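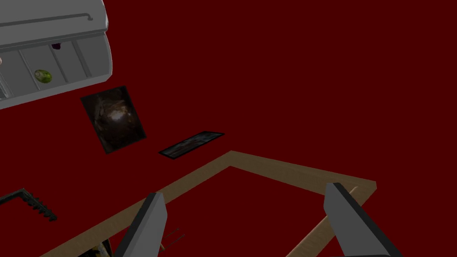 Wer richtet die Greiferzelle ein, und wer hält sie instand?
Beides liegt in einer Hand. Die ausgeschriebene Stelle umfasst die Einrichtung, die laufende Pflege und die Fehlerbehebung an der Zelle Boonchu, sowohl am realen Aufbau als auch am Simulationsmodell.

Startseite | Über uns | Zellen | Stellen | Anfahrt | Kontakt

Techniker/in für Greiferzelle und Simulationsmodell (m/w/d)
Prurnlow Automation, Standort Tinunstead
Ausschreibung vom 3. März 2020, Kennziffer 193

Die Zelle Boonchu besteht aus einem Roboterarm mit elektrischem Zweifinger-Parallelgreifer, Steuerschrank und Einhausung. Parallel dazu wird ein Simulationsmodell geführt, in dem Greifposen und Öffnungsweiten geprüft werden, bevor sie auf die Steuerung gehen. Modell und Anlage sollen im selben Stand sein. Derzeit sind sie es nicht durchgehend – die Fingergeometrie wurde am Aufbau geändert, die Kollisionskörper im Modell nur teilweise nachgezogen.

Aufgaben am Aufbau

- Finger wechseln, Parallelität und Nullpunkt des Greifers einstellen
- Führungen reinigen und schmieren, Intervall 50 Betriebsstunden
- Greifkraft prüfen und im Wartungsbuch eintragen
- Kabelführung am Handgelenk kontrollieren, beschädigte Leitungen tauschen
- Störungen an Antrieb und Endlagenerfassung eingrenzen und beheben

Aufgaben am Modell

Geprüft wird zunächst bei geöffneten Fingern. Ein konischer Prüfkörper steht mit der schmalen Seite nach unten im Greifbereich, die Kamera blickt von hinten über das Greifergehäuse. Aus dieser Ansicht werden Mittenversatz und Freiraum zu beiden Fingern beurteilt. Danach folgen Schließfahrt und Kontaktprüfung, jeweils mit Protokoll.
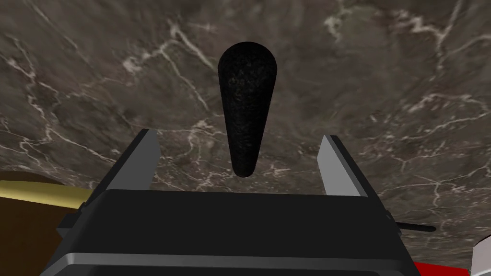
Anforderungen

Abgeschlossene Ausbildung in Mechatronik, Automatisierungstechnik oder einem vergleichbaren Fach. Sicherer Umgang mit Messuhr, Drehmomentschlüssel und Schaltplan. Grundkenntnisse in Koordinatensystemen und Werkzeugkalibrierung. Erfahrung mit einer Physiksimulation ist erwünscht, die Einarbeitung in das vorhandene Modell erfolgt vor Ort. Protokolle werden auf Deutsch geführt, Herstellerunterlagen liegen überwiegend auf Englisch vor.

Ablauf der Arbeitsprobe

1. Wartungsbuch lesen und den nächsten fälligen Eingriff benennen. Zeitvorgabe: 15 Minuten.
2. Werkzeugmittelpunkt des Greifers am Aufbau neu einmessen.
3. Denselben Wert ins Modell übertragen und die Lage des Prüfkörpers zwischen den Fingern kontrollieren. Der Körper darf bei geöffnetem Greifer keinen der beiden Finger berühren.
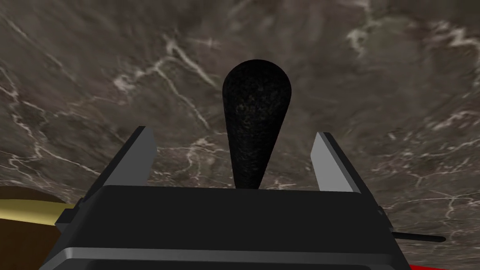
4. Abweichung zwischen Aufbau und Modell schriftlich festhalten, mit Vorschlag zur Korrektur.

Rahmenbedingungen

Vollzeit, Beginn im Juli, zunächst befristet auf 17 Monate. Einsatzort ist Tinunstead; einzelne Wartungstage fallen im Ersatzteillager Fatstead an. Schichtarbeit ist nicht vorgesehen, Rufbereitschaft nur während der Inbetriebnahme neuer Finger.

Bewerbung

Lebenslauf, Zeugnisse und ein selbst verfasstes Wartungs- oder Messprotokoll – gern anonymisiert – bitte unter Angabe der Kennziffer an Nuanchan Saengthong, Personalstelle. Fachliche Fragen zur Zelle beantwortet Fongchan Klinhom, Leitung Instandhaltung. Reisekosten zur Arbeitsprobe werden gegen Beleg erstattet.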